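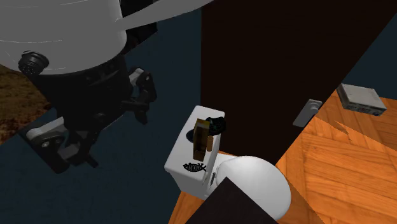
Reading time: 2 min

Search this site Enter keywords Go

Keeping a Small Town Archive Open: A Conversation with Ishbel Matheson

When Ishbel Matheson was appointed head of the Skiltside Local Records Office, the collection was open to the public on two afternoons a week and the catalog existed mainly on index cards. The office now receives readers six days a week, and its first full online catalog went live in October. She spoke with Máté Szekeres for the members' bulletin on Mon 11 November.

Ms. Matheson began with the cards. "They were very good cards," she said. "The people who wrote them knew the town. What they did not do was write for a stranger. A card might say 'Mill papers, see back room,' and there had been three mills and two back rooms."

The retyping of the cards took most of the first year. Staff kept the original wording in a separate field, a decision that Ms. Matheson defended at some length. In her view, the old descriptions are records in their own right, and several have already helped readers trace families who were known locally by a name that never appears in the census.

The oldest item in the collection is a land grant dated 1378, which came to the office with the Revano family papers. It is kept in a closed case and shown by appointment. Asked whether it is the item most often requested, Ms. Matheson said that it is not. "School registers, by a long way. People want to find their grandmother. They would like to know if she was marked absent."

The registers are also the items in the poorest condition. Many were kept in a boiler house after the Flerkon Street school closed, and the bindings suffered. The office has repaired the volumes for the earlier years and has set a limit on copying for the rest. Readers who need an entry from an unrepaired volume may ask a member of staff to transcribe it. 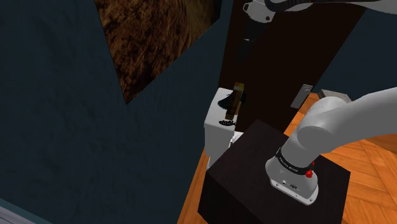
Ms. Matheson was direct on the question of money. The annual conservation budget is $700, a sum that has not changed since her appointment. It pays for boxes, tissue and tape. "I do not say this to complain," she said. "I say it when somebody offers us forty crates of newspapers. We have to be able to house what we accept."

The office has accordingly adopted a written policy on gifts. Donors are asked to supply a list before anything is delivered, and duplicates are returned. One exception was made for the Mfaume photographs – a set of portraits from a studio on the market square – where the second prints carried penciled names missing from the first.

On the future of the reading room, Ms. Matheson said that longer evening hours are under discussion, though no date has been set. She would also like to record older residents describing the street names that have dropped off the maps.

"We have the maps," she said. "We do not have anyone saying the names out loud, and some of them are not pronounced as they are spelled."

Readers wishing to consult the school registers should write to the office in advance, giving the name of the school and the years required.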